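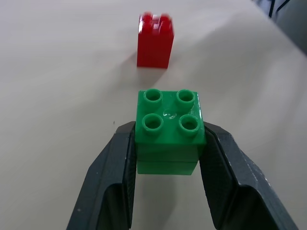
Filed under: Bits and bobs, Tidying

Quick one as I've got to be out the door by 9. Toy bricks. Sarla Vashisht passed on a bag of them in July and I only got round to sorting them properly this week, which is shameful. The chunky sort with studs on top, nice to hold, and the green is my favourite, nearly see-through low down where the light catches it.

My system, such as it is: big table by the wall, everything tipped out, one colour at a time. Got 58 in the box so far. Cloths want folding too, the red one and the orange one, both just dumped in heaps. And the pink ball needs a home. Steel dish is for odd bits that arn't bricks.

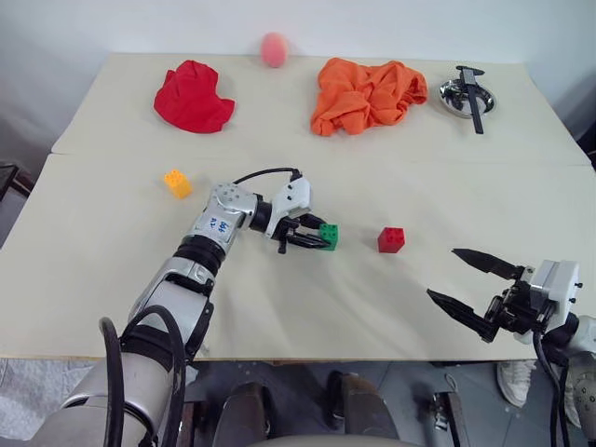 Still to do

- yellows, then reds
- fold the cloths (properly)
- lable for the lid
- ask Sarla if she wants the bag back
- find 3 lidded tubs the same size, the Udeck ones were too shallow

Might do the jigsaws next. Or might not, my back's gone.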